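Search this site Go

The last laundromat in Ravville shuts at nine and by eight there's a queue for the dryers. November, rain, nobody's washing line any use. Five big dryers, one of them dead since winter.

Hildegard Vogler bought the place with her redundancy money. Two dollars a load back then. Power bill has eaten most of the margin, she says, and teh new flats up the hill all come with their own machines.
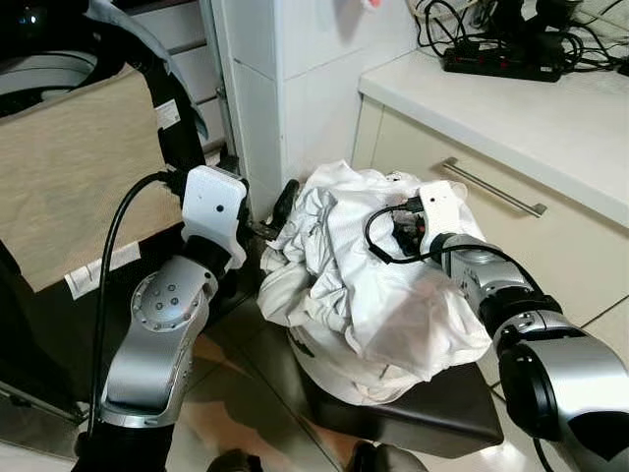 Still they come. Shift workers mostly, students, a bloke with 32 tea towels from the cafe next door. Shabani Tanui drives in from the farms – no town water out there, tank's too low to run a machine.
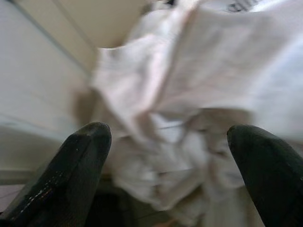 Rent is the real worry. The lease is up in autumn and the landlord wants 208 a week more. Vogler has asked for a meeting, no answer yet. Meanwhile the work goes on, and a lot of it is whites, crumpled like the fabric here, all wanting a fold before closing. She charges extra for folding. Not enough, her regulars reckon.

There's talk of a card system, an app even. She's not keen. Coins work when the internet doesnt.

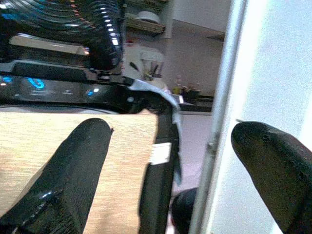 DORIAN CARON

Tanui has done the sums on a laundromat two towns over. Extra fuel, 118 kilometres return. He'd go once a fortnight and wear things longer.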